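Gripper picks up two wrapped candies at once and the cell does not stop - is this a fault or a safety matter?
Okach Help Community > Grippers and Sensing
Status: Open

Posted by Snorradóttir Packing Lab
Our site operates a two-arm bench cell for handling small wrapped candies. The control software is Driten, release 4. The task requires each pick to deliver a single piece to a tray on the far side of the bench.

In June we logged 1,885 picks. Of these, 43 were recorded as successful although two pieces had left the table. In most of those cases the second piece came free during the lift. The controller raised no alarm, and the arm continued at full speed toward the tray. 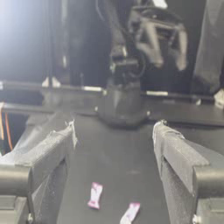
The finger pads were replaced in the same month, and the close width was not taught again afterward. The grip check is a simple threshold: if the fingers stop before they are fully closed, the pick is accepted. Our local rules require a stop whenever product is released outside the tray area, so these events have been entered as incidents. We would appreciate advice on whether the threshold can be made to reject a double pick, and whether the cell should remain in service until then.

Posted by Clulteck Support Desk
A threshold with only a lower limit cannot identify a double pick. It confirms that something is between the fingers and nothing more. Please take the following steps in order.

Stop the cell and lock it out before touching the fingers. Teach the close width again with the new pads fitted, using one piece. Then set an upper limit as well as a lower one, and direct any reading outside that band to a protective stop - not to an automatic retry.

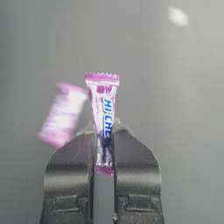
Wrappers compress, and a piece held upright will give a different reading from one held flat. Record readings for both positions before choosing the band. If the two ranges overlap with the reading for a double pick, finger position alone is not sufficient and a camera check after the lift should be added. Until this work is complete, we recommend reduced speed and no access to the bench while the arms are powered.

Posted by benchcell_2
We experienced the same problem. Spacing the pieces farther apart resolved most of it. I did not change the threshold.

Posted by Snorradóttir Packing Lab
Thank you. The cell has been taken out of service and the close width will be taught again. With regard to spacing, our feed is by hand and cannot be guaranteed, so the upper limit will be applied in any case. Readings will be added to this thread once both positions have been measured.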